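평기어

평기어(spur gear)는 이가 축과 나란하게 곧게 난 원통형 기어다. 스퍼기어라고도 하고, 우리말로 옮긴 책에서는 평치차라고도 쓴다. 나는 셋을 그때그때 섞어 부르다가 부품 가게에서 몇 번 되물음을 당한 뒤로 평기어로 정착했다. 이 글도 그렇게 간다!

생김새와 부분 이름

바깥으로 튀어나온 것이 이, 이와 이 사이의 파인 곳이 이골, 가운데 축이 들어가는 구멍이 보어다. 구멍 둘레가 두툼하게 올라온 기어라면 그 부분을 허브라고 부른다. 구멍 가장자리를 비스듬히 깎아 둔 것(모따기)은 핀에 끼울 때 고맙다. 안 깎인 기어를 핀에 밀어 넣어 본 사람이라면 무슨 말인지 알 거다. 서로 맞물린 한 쌍에서 작은 쪽은 피니언이라고 한다.

이의 크기는 모듈이라는 값으로 나타낸다. 피치원 지름을 잇수로 나눈 값인데, 모듈이 다르면 제대로 맞물리지 않는다. 잇수 44짜리가 모듈 2면 피치원 지름은 88밀리미터가 된다. 처음엔 나도 바깥지름을 자로 재서 나눠 놓고 왜 값이 안 떨어지나 한참 고민했는데, 피치원은 이 끝보다 안쪽에 있는 가상의 원이라 그렇게 재면 당연히 크게 나온다.

재질

강철, 황동, 플라스틱을 많이 쓴다. 강철은 힘을 받는 자리에 들어가고, 황동은 가공이 쉬워서 시계나 계기 같은 작은 기구에 잘 어울린다. 절삭한 강철 기어의 앞면에는 동심원 모양의 가공 자국이 옅게 남기도 하는데, 나는 이걸 보는 재미로 기어를 모은다고 해도 된다.

판 위에 얹는 조립

둥근 판에 핀을 세우고 거기에 작은 기어를 끼우는 구조는 유성기어 장치에서 흔히 만난다. 가운데 선기어가 있고 그 둘레를 도는 유성기어들이 핀에 꽂히며, 핀을 붙잡고 있는 부품을 캐리어라고 한다. 기어가 핀을 타고 부드럽게 내려가면 좋고, 중간에 걸리면 기울어진 것이니 억지로 누르지 말고 뺐다가 다시 넣자.
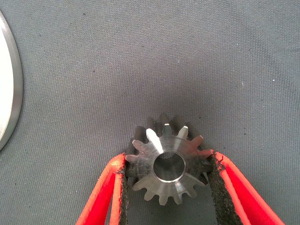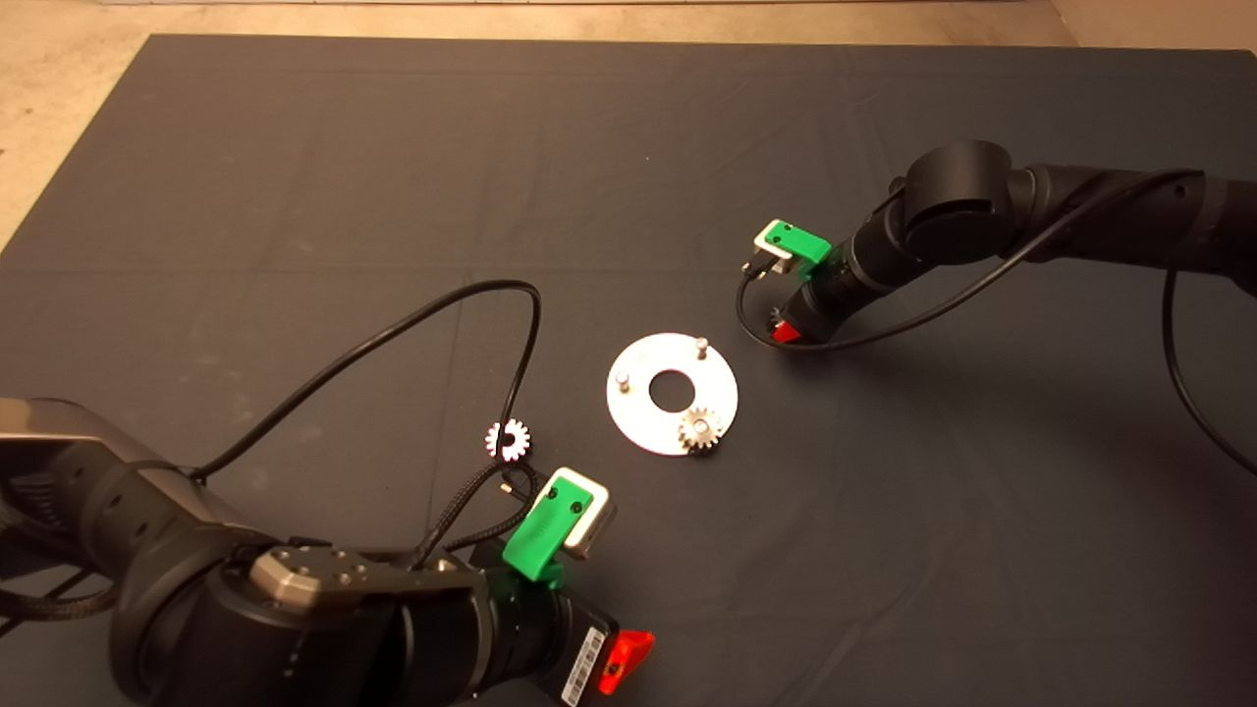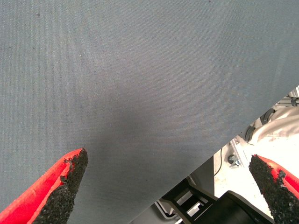 위에서부터 작은 금속 평기어, 핀이 선 둥근 판과 작은 기어들, 회색 천.

깔개와 천

나는 작업면에 뭘 까느냐를 꽤 따진다. 딱딱한 바닥에 떨어진 작은 기어는 튀고 구르고, 이 끝이 찍히면 돌릴 때 소리가 난다. 어두운 회색 깔개 위에서는 은색 금속이 금방 눈에 띈다. 천을 쓸 거라면 결이 촘촘한 능직이 낫고, 보풀이 이는 천은 기름 묻은 이골에 실오라기가 붙어서 골치 아프다. 접힌 자국은 펴고 쓰는 게 좋다. 골을 따라 기어가 슬슬 굴러가 버리니까.

윤활

금속끼리 맞물리면 그리스를 얇게 바른다. 나는 오래전부터 Brorar에서 나온 작은 튜브를 쓰고, 같이 취미를 하는 Ieva Sakalauskas는 Plurnel 쪽이 덜 튄다고 우긴다. 둘 다 발라 봤는데 내 귀에는 똑같았다. 많이 바르면 먼지만 모은다. 이골에 얇은 막이 생길 정도면 충분하고, 손으로 한 바퀴 돌려서 밀려 나온 것은 닦아 낸다.

소리

평기어의 가장 큰 단점은 시끄럽다는 것. 이가 축과 나란하니 이 너비 전체가 한꺼번에 닿고 한꺼번에 떨어진다. 이를 비스듬히 낸 헬리컬기어는 조금씩 닿아서 조용하지만 대신 축 방향으로 미는 힘이 생긴다. 내가 만든 감속기는 입력축이 분당 약 800번 돌 때부터 옆방에서 들렸다(옆방에서 들린다고 옆방 사람이 말했다).

보관

크기별로 칸막이 상자에 나눠 담는다. 나는 Camska 8칸짜리를 쓰는데, 황동과 강철은 칸을 따로 준다. 칸마다 모듈과 잇수를 적은 종이를 넣어 두면 다음에 찾을 때 이를 다시 세지 않아도 된다.

같이 볼 항목: 헬리컬기어, 유성기어 장치, 피니언, 백래시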